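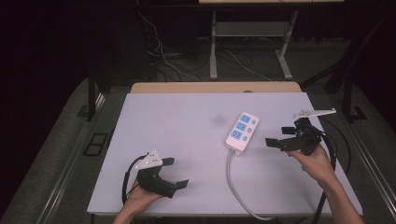

Power strip on the white table, both grippers over it.

Rotcombe Community Board > Local Events > Head shave in June, who's coming?

marg_on_the_hill
Right, I've gone and done it. Signed up to have the lot shaved off on the Sunday for the hearing clinic, outside the bakery, 10 am. I've had hair down to my waist since high school so Mum is beside herself! Pirjo Peltonen is doing the clippers and she's asked for 8 heads. Goal is $2,000 and we're sitting on $896.

dazza_k
Good on you marg. Put me down for a fiver a centimetre, no wait, I've just pictured how long it is. Put me down for twenty bucks.

Workstead_Wendy
Love the cause, but does it have to be outside the bakery? Last year's sausage sizzle blocked the footpath and I couldn't get the pram past. The oval would be heaps better.

marg_on_the_hill
Oval's booked for juniors, Wendy. And people walk past the bakery with change in their pockets!

umutg
Umut Güler here, I'm one of the heads (not much left to shave, so I'm doing the beard as well). I'm with Wendy on the footpath to be fair. Could we go in the lane beside Trujillo's? Still close enough for a pie.

dazza_k
Lane's a wind tunnel, mate. You'll have hair all the way to Rilamberg.

Workstead_Wendy
Then it's Rilamberg's problem lol. Lane gets my vote. I'll bring a broom and a plate of slice.

tilly77
Not trying to be a grump, but why can't people just donate? My nephew has hearing aids and I'd sooner see a hundred people give ten dollars than watch someone go bald.

marg_on_the_hill
Fair question tilly. I tried just asking at work two years ago and got $100, mostly from my boss. Tell them you're going bald and they open their wallets - no idea why. My little bloke got his aids through the clinic and I want to do something that feels a bit big, you know?

tilly77
Okay, didn't know that about your boy. I'll chuck in, but I'm still not watching.

umutg
Spoke to Pirjo, she's happy with the lane if we can run power out from somewhere. Anyone know who to ask at Trujillo's?

dazza_k
My cousin works the Saturday shift there, I'll ask her tonight.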